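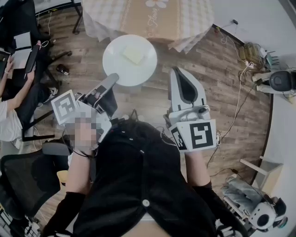 What size of round side table works in a room that already has a larger table and rolling chairs?

A top small enough to leave a clear path for the casters. In most shared rooms, the larger table and the chairs set the limit, and the side table has to fit in whatever floor is left between them. Measure with the chairs pushed back to their working position, where people sit in them, and subtract the width you need to walk through.

Review: Kikdale round side table, white
Tamsin Kerslake
12 July 2025

The Kikdale is a round white table sold by Bronport as a side table for living rooms and small offices. I bought it at the regular price and have used it since October on a wood plank floor, next to a larger table that stays under a checkered cloth in beige and white. The cloth matters here only because it is never coming off, so the larger table is no good for writing on.

Assembly

The carton holds the top, the base, a bag of hardware and a folded sheet of drawings. The drawings have no text. Step 2 shows the washers on the wrong side of the bracket, and a buyer who follows it will find that the bolts bottom out before the base is tight. Put the washers under the bolt heads and the problem goes away. The supplied hex key is soft and had rounded slightly by the last bolt. Use your own.

Total time was under half an hour, including taking apart what I had done at step 2.

Stability

A round top on a central base will tip if enough weight goes on the rim. I loaded the rim with bottled water until the opposite side lifted. It took 4 one-liter bottles standing together at the edge. A person leaning on the rim with a forearm will exceed that. A notebook, a lamp and a mug will not come close.

Side-to-side play is low when the bolts are new. After a month there was a slight rock, which a quarter turn on each bolt removed. It came back in the spring and was removed the same way. Thread locker would probably settle it for good, but I have not tried it because I expect to move the table.

On plank floors the base needs attention. If it straddles a joint where one board sits higher than the next, the table ticks every time something is set down. There are no leveling feet. I turned the base until the ticking stopped and marked the position with pencil.

Surface

The finish is matte. Pencil wipes off with a damp cloth. Ballpoint leaves a faint line that needs rubbing alcohol. Coffee left overnight came off completely. Turmeric did not, and there is now a yellow patch the size of a thumbnail that I have stopped working on.

Sticky notes hold well and leave no residue after two weeks. Masking tape left for the same time did leave residue. Clear packing tape pulled nothing up, but I would not repeat the test near the edge, where the finish looks thinner.

Glare is acceptable. With a ceiling light directly overhead the top shows a soft bright area, and reading white paper on it is less comfortable than reading on a darker surface. A placemat solves this.

Use near rolling chairs

Office chairs with star bases are wider at the floor than they look. The chair base and the table base compete for the same strip, and the chair will win. In nine months mine has been pushed out of position many times. It slides on bare wood with little effort and has not scratched the planks, since I put felt under it on the first day. Felt makes the sliding worse. Rubber pads would hold it in place, though some kinds stain wood finishes, so check before leaving them down.

Cables are the other issue. Power strips on the floor tend to spread, and a cord that ends up under the base puts the table out of level and wears the cord. Run the cords along the wall and put the table on the other side of the walkway.

Compared with the Grerkow

The nearest alternative I have used is the Grerkow, also round, with a slightly larger top and three splayed legs. It is steadier at the rim and never needed retightening. The legs extend past the top, though, and chair casters hit them constantly. If the table will sit beside an armchair or a bed, the Grerkow is the better buy. If office chairs have to move past it, the Kikdale takes less floor.

The Partington is often suggested as well. It folds, and the hinge has noticeable play out of the box. I returned it.

Parts and service

Bronport lists the hardware bag as part 1020. I ordered one to replace the bolt I had damaged with the soft key. It arrived in a padded envelope with the correct bolts and another soft key. Replacement tops are not sold separately, and the form on the website did not offer any way to ask about one.

Verdict

Good surface, adequate base, poor drawings. Suitable for writing, sorting small items and holding a drink. Not suitable for a monitor, a sewing machine or anything that vibrates. Retighten the bolts after the first month and keep the felt off if the floor can tolerate it.

Would buy again at the sale price.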